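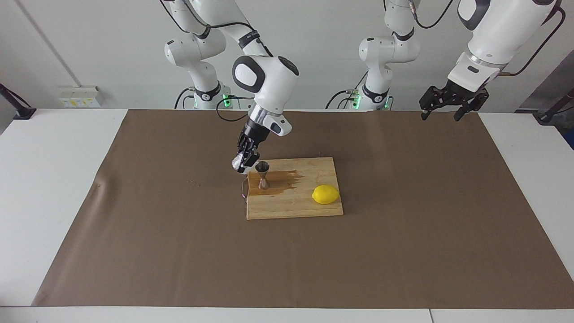 Spent the week cleaning up the abbreviations list for the Pestmont handbook. Notes as I go.

The old list has 1,722 entries. A lot of them are the same term entered twice, once with periods and once without.

"PR" is in there 4 times. Purchase request, progress report, pressure regulator, public relations. All of them are in use, so all of them stay. Each one now has the department after it.

Rule I settled on: spell it out the first time, put the short form in parentheses, use the short form after that. If the term only comes up once on a page, skip the short form.

Plurals get a plain s. POs, SOPs. No apostrophe. I fixed 200 of these before lunch.

Trudy Trevaskis asked if "Biltex" stands for anything. I looked through the old binders and found no long form. It goes under names now.

Ojārs Petrauskas sent me the Renier list to compare. They put the full term first and the short form second. Harder to use when the short form is all you have. I'm keeping ours the other way around.

Still open: whether "approx." keeps its period. The handbook does it both ways. I went with the period.

New list goes up in September. Send me anything missing before then.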